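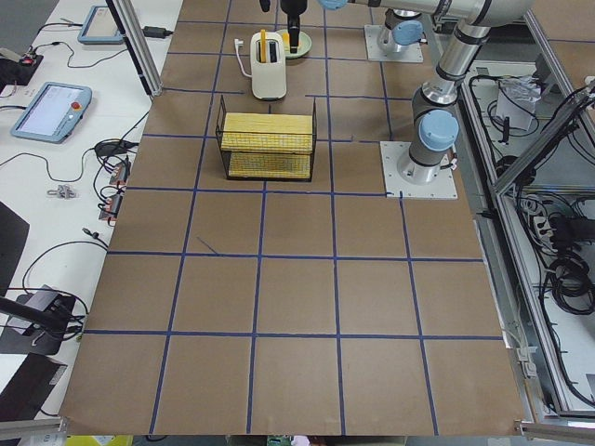
Kraft paper taped off in squares, with a toaster and a wire basket toward the back.

2/17/20
By Chie Nomura, Family Resource Desk, Onivier Center for Children's Heart Care

Household Tips for Families Giving Heart Medicines at Home

Families who bring a child home after heart surgery are often given several liquid medicines, each with its own schedule and its own storage rules. The suggestions on this page were gathered from our nurses, our pharmacy staff and parents who have managed these routines in ordinary kitchens. They do not replace the instructions given by your child's own care team. Where the two differ, follow the care team.

Choosing a place

Select one spot in the home and keep all medicine work there. It should be well lit, out of the reach of brothers and sisters, and away from the stove, the sink and the dishwasher. Heat and steam can spoil many liquid medicines, and a bathroom cabinet is generally a poor choice.

A high cupboard with a latch is suitable for bottles kept at room temperature. Refrigerated bottles belong in a lidded box on an upper shelf toward the back – the door warms each time it is opened. Do not place medicine in the freezer unless the label says to do so.

Wipe the counter before preparing a dose and wash your hands with soap. Put away food, mail and telephones until the dose has been given and written down.

Measuring liquids

Use only the oral syringe supplied by the pharmacy. Kitchen teaspoons vary a great deal in size and must not be used, even for one dose when the syringe cannot be found. Ask for a spare syringe at pickup and keep it in a clean, closed bag with the child's name on it.

Read the syringe at eye level with the tip pointing up. Tap out large air bubbles and push the plunger slowly to the line. If your child takes two medicines of a similar color, put a strip of colored tape on each bottle and the same color on the matching syringe. The tape must never cover the drug name, the strength or the expiration date.

Check the strength printed on the label each time a prescription is refilled. Pharmacies sometimes supply the same medicine in a different strength, and the number of milliliters will then change. If the label does not match your written schedule, call the pharmacist before giving any of it.

Do not mix a dose into a full bottle of formula or milk. A baby who leaves part of the bottle has left part of the dose as well.

Cleaning syringes

Take the plunger out of the barrel and wash both parts in warm, soapy water. Rinse well, shake off the water and let the parts dry separately on a clean towel. Most oral syringes should not go in the dishwasher, where the markings may fade. Replace any syringe whose numbers are hard to read or whose plunger has begun to stick. Baoshan Peng of our pharmacy recommends looking over all syringes on the first day of each month.

Keeping the record

A sheet of paper on the refrigerator door remains the most dependable record for many households. List the medicine, the amount in milliliters and the time, and leave a box for the initials of the person who gave it. Initial the box after the dose is given, never before.

Telephone alarms are helpful, but one alarm should not be used for two medicines. Give each its own name and sound. Where grandparents or sitters share the work, go through the sheet together at least once while a parent is present.

When a dose is missed or vomited

Do not give a second dose on your own judgment. Some heart medicines are unsafe when doubled. Each discharge folder contains a page with the steps for every medicine your child takes, and the nurse line number is printed at the top. Tape a copy of this page inside the medicine cupboard. If your child is hard to wake, is breathing with difficulty or has turned blue or gray, call 911.

Leaving the house

Carry one day of extra doses in the original bottles. For refrigerated medicine, use a small insulated bag with a cold pack, and place a folded cloth between the pack and the bottle so that the medicine does not freeze. Never leave the bag in a parked car. Keep a current medicine list in the diaper bag and another in the wallet of each adult.

Order refills when a week's supply remains. Specially prepared liquids may take several days – longer before a holiday.

Comments

Yaqin Song
The tape on the bottles has helped us very much. We used green and orange. My mother does not read English well and she is now comfortable giving the evening dose.

Zoltán Csonka
Is it all right to draw up the night doses in the afternoon and leave them in the refrigerator? My shift starts at six.

Chie Nomura
Mr. Csonka, please ask your pharmacist about each medicine. Some may be drawn up ahead and others may not. Any syringe prepared early must be capped and labeled.

Isamu Morikawa
Our refill in January came in a different strength and we noticed only because of the milliliters on our sheet. I would ask every parent to read that section twice.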